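Home Program Speakers Slides Contact
Filed under: Perception & Planning

Notes, Thursday slot, after Agnese

Start with the number. Mellberg says 500 demonstrations are enough for tabletop pick and place. Ask who in the room believes it. Pause.

We tried it with Zatton's tracker. Of 500 recordings, 229 survived the pose filter. The rest drifted, or the tracker lost the board and quietly made something up. I don't call that a data problem — it's a software problem we keep paying people to record around.
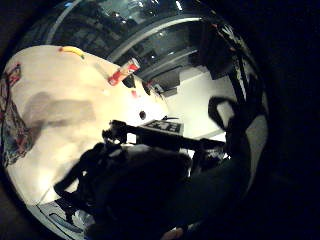

The planner never sees any of this. It gets a clean trajectory and trusts it. Show Edit's plot here, go slow on the second axis.

If Bernadette asks about latency: 43 milliseconds, measured on our machine only. Don't promise more.

Skip the roadmap slide unless there's time. I'm not sure I believe the roadmap. Questions to Ieva and me.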